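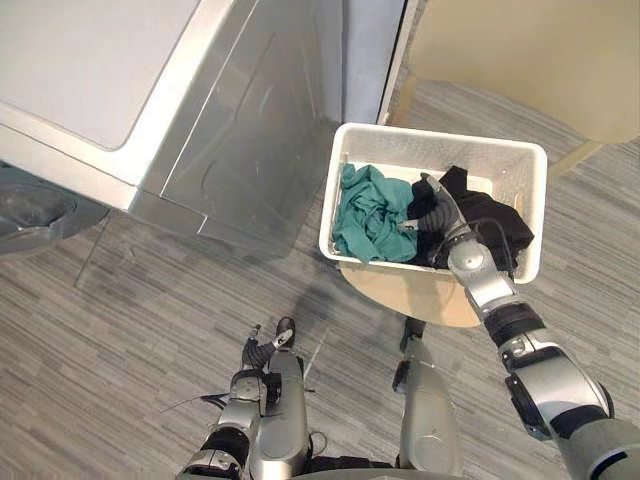 Ramesh Rastogi reckons the best 12 minutes of any boating day are the ones before the trailer leaves the driveway, and after going through this list with him I'm a convert!

Search the boating tips
Enter keyword

Pre-launch safety check – trailer boats under 7 metres
Boat checked: Skesturard
Updated Feb 17, 2024

Lifejackets – OK
One for every person aboard, right size, no torn straps. The kids' ones were a bit snug, so try them on at home. They grow so fast!

Inflatable jackets – OK
Cylinders screwed in tight, service tags in date. Next service is October and it's already on the fridge calendar.

Bungs – OK
Both in, plus a spare in the glovebox. I love a spare bung. Cheapest peace of mind you'll ever buy.

Bilge pump – ATTENTION
Ran fine on manual but the float switch was sticking. A good clean got it moving again. Check again next trip.

Fuel – OK
Tank full, 36 litres, lines soft with no cracks, no smell in the bilge. Squeeze the primer bulb and look at every join while you're there.

Battery – OK
Strapped down, terminals clean, cover on.

Flares – REPLACE
Two hand-held flares run out before winter. Don't wait for the last week, the shop always sells out.

Radio – OK
Radio check came back loud and clear from the Prilitz ramp. What a treat to hear a friendly voice on the other end!

Anchor and line – OK
Shackle wired, chain good, line flaked properly in the locker. Have a go at tying off the bitter end with your eyes shut – it's fun and you might need it one night.

Trailer – ATTENTION
Lights good, safety chains good. Left wheel bearing had a little play in it, so no long tows until it's repacked. The trip meter says 174 km since the last grease.

Weather and log on – OK
Forecast read twice, trip logged, someone ashore knows when we're due back.

Recent posts
Finding the sandbar at Katiyar
Flindik ramp: where to park a long trailer
Rinsing your outboard the easy way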